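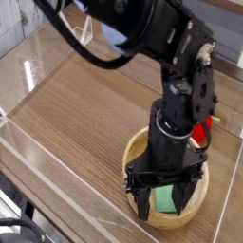 4. Setting the proofing timer on your Pedum bread machine

Okay, you've got the machine level, plugged in and rinsed out, so now we get to the part I like best. I've been baking with a Pedum for two winters and I still set the timer in the same order every time.

1. Press and hold Menu until the screen blinks. A short tap only turns the light on, so keep your finger down.

2. Tap the up arrow to reach Proof. If you go past it, keep tapping and it'll come around again (the down arrow jumps to Bake, which drove me nuts for a week).

3. Set the time to 60 minutes. My friend Anneli Rantala goes longer with rye, and her loaves are gorgeous, but start with 60 and see how your kitchen behaves.

4. Put the dough in the pan with the paddle already on the post. Push the paddle down until it clicks.

5. Close the lid and press Start. You'll hear one long beep – two short ones mean the pan isn't seated, so lift it out and turn it a little to the left.

Note: If you like to mix by hand, go ahead! Any big bowl will do, wood or glass or whatever your grandmother left you. Scrape it out well and skip the Knead setting.

Note: For a dark flour, hold back 2 tablespoons of water and add them only if the dough looks stiff after the first rest.

Caution: Don't open the lid in the last part of the proof. I did this with a very nice raisin loaf and it sank like a hat somebody sat on.

Caution: The inside walls stay hot long after the screen says Done. Use mitts, both hands, and keep the cord out of the way.

6. When the beep goes, poke the dough with a floury finger. If the dent fills back in slowly, move on to section 5 and choose your crust. If it springs right up, add another ten minutes and poke again.

Lost your settings after a power cut? Hold Menu and Start together until the screen clears, then go back to step 1.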